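Section 3. Sorting out the baking shelf

Okay, you've got the Wastent shelf up on the wall (if it still wobbles, go back to section 2 and do the brackets again, I'll wait). Now comes my favorite part, putting the baking stuff on it! I wrote these steps for my own kitchen and then cleaned them up after Ffion Lloyd tried them in hers and sent me a long list of places where she got lost. Thank you, Ffion.

What you need: the shelf, the two clip-on dividers from the bag marked 1432, a damp cloth, a dry cloth, and everything you own that has to do with cupcakes and cookies.

1. Pull all the baking things out of the cupboard and put them on the table. All of them, even the sprinkles from the back.

2. Wipe the shelf with the damp cloth, then the dry one. Let it sit open for a few minutes while you look through your pile.

3. Make one pile for tins, one for paper goods, and one for small loose things like cutters and piping tips. Anything sticky goes to the sink first.

4. Slide the dividers onto the front rail until they click. The left one wants a harder push than you'd think — mine took both thumbs.

Note: The dividers from the older Naseri kit look nearly the same, but they're part 2757 and they won't grip this rail. I tried for half an hour.

5. Stand your tins at the left end with the lids off. Nest the small ones inside the big ones if they fit.

6. Put the lids on edge in the narrow slot next to the tins, biggest at the back. Standing up, they take hardly any room, and you can pull one without the whole stack sliding into your lap.

Caution: Tin rims can be sharp where they're rolled over. Pick lids up by the flat part, and keep little hands away while you're sorting.
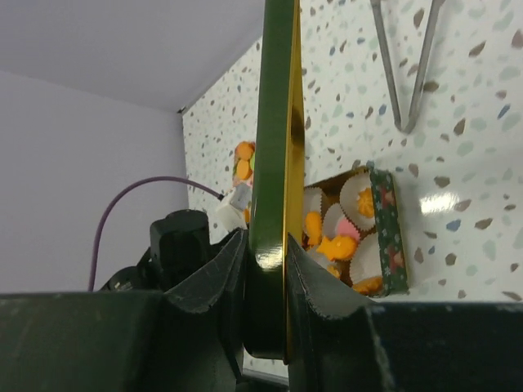
7. Paper goods go beside the lids. I like to leave cupcake liners in an open box, so I can grab a few with floury fingers and see when I'm getting low. A Christmassy box is fine all year as far as I'm concerned, and the dark green one with the little red, pink, and white stars looks so nice near a green lid with a gold rim that I'd keep those two together even if the sizes were wrong. White fluted liners go with any frosting, too, so they earn the easy-to-reach spot.

8. Cutters and piping tips go in a jar at the right end. Khrystyna-Mariia Yatsenko uses an old mustard jar she brought back from Bamberg, and I'm a little jealous of it.

9. Push each divider up snug against its pile and give the shelf a gentle shake. If the lids rattle, move the divider in one notch.

Caution: Don't put full flour bags up here. Flour belongs on the bottom rack, see section 4.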